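I have been meaning to write about the craft corner for months, and with the holidays almost here and the kids home it has become the only thing I can think about, so settle in with a cup of something warm.

When we moved in, that stretch of counter was going to be my baking spot. I had plans! I was going to roll out pie dough on it like my aunt used to. But my daughter found it first, and by July there was glue on everything and I had given up and moved my rolling pin to the other side of the house. The pink leopard-print wall was her idea too (she picked it, I only said "are you sure?" 11 times) and I have grown fonder of it than I expected to – it cheers me up on gray mornings.

The trouble is that everything drifts. Crayons go in with the buttons, the buttons end up in my purse, and last week my friend Shiuli sat down on a toy brick and was very gracious about it. She is also the one who talked me into open bins. I had always bought things with lids, thinking lids meant tidy, and she pointed out that no child of 10 has ever put a lid back on anything. She's right, of course.

So I've been emptying the bins out and starting over. The pink metal bucket stays where it is, against the wall, and the white organizer sits in front of it, where short arms can get to it. I still haven't decided what goes in which bin. Stickers in one, surely. Glue sticks in another?
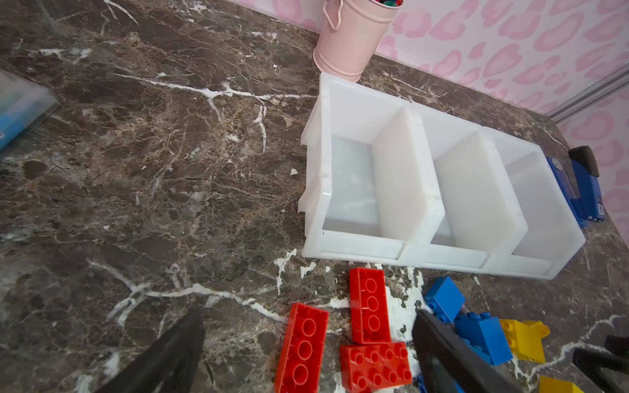 Jad from next door thinks I should label everything, and he has offered to lend me his label maker, but I know myself and I would label the dog. I may let my daughter draw little pictures to tape on the fronts instead – she has strong opinions about where the stickers should live, and she'll be the one using it.

The bricks need a home of their own too, and I'm thinking of the big Vokby basket from the hall closet, once I find somewhere else for the scarves.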